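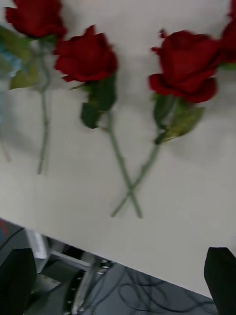 Codstead is hiring two flower arrangers for our artificial stem workshop. The work is done at white tables, standing or on a stool as you prefer. You lay the stems out before you build anything, red roses side by side with the heads at one end, and check each one for bent leaves and loose petals. Then you put together bunches to the order sheet and pass them on for wrapping.

**What you will do**

- Sort roses, hydrangeas and leaf sprigs by color and length
- Make up to 63 bunches a shift, following a sample
- Put unused blooms back in their trays
- Keep a short written tally of damaged stems

**What we ask for**

Steady hands, good color vision and some patience with small parts. Floristry training is welcome but not required. You should be able to lift a full carton from the floor to the table.

Shifts start at 7:30 a.m. and end at 2 p.m. Training takes two weeks and is paid at the full rate. Both positions start in December. 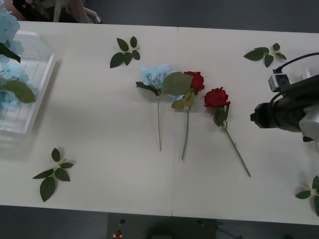

Ainhoa Garrido says the hydrangeas took her longest to learn, and that new people should do a few days of roses only before mixing the two. We now plan the training that way.

**How to apply**

Send a page on your past work to Valdis Rätsep at the Codstead office, or leave it at the front desk. Please say which shifts you can't work. Applicants we want to meet will be asked to come in and make one mixed bunch, which takes half an hour.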